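23/10/2018

Laundry day, which I'd been putting off all weekend and then all of Monday too. I finally gave in after lunch, put the radio on and got going.

The light blue stuff is always what slows me down. It's so thin that it won't hold a crease for me, and every time I get one corner flat another one flips up. My aunt could fold a whole basket while talking on the phone and never look down once (I've been trying to learn her trick since I was twelve, no luck yet!). I did a bit on the white table and a bit on the padded part, and I can't say one was any better than the other. I like the table for pressing edges down with the side of my hand - the soft surface is nicer on the back, though.
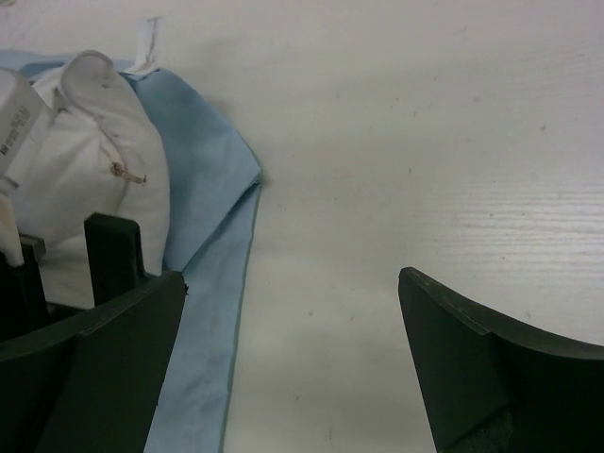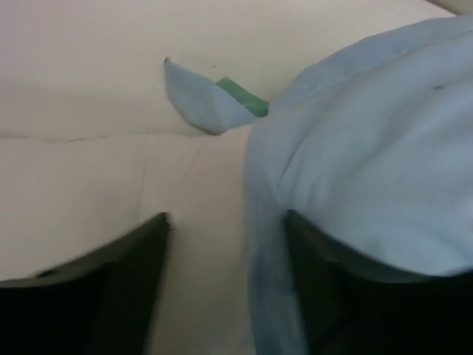 Light blue cloth, bunched up.

Alistair Mowat called right in the middle of it to ask if I still wanted a ride out to Indthorpe on Saturday. Yes please! We talked for 30 minutes, mostly about his new boiler, and by then I'd lost all interest in corners. He says to bring boots because the path has been a mess ever since June.

Went back to it after coffee. I'm still using up the big box of Plirum detergent and I really don't love the smell, sort of like a dentist's office, but I paid for 200 loads and I'm going to get 200 loads. Soup for dinner, the last of the leeks. Need to buy stamps tomorrow, and call the library about that book.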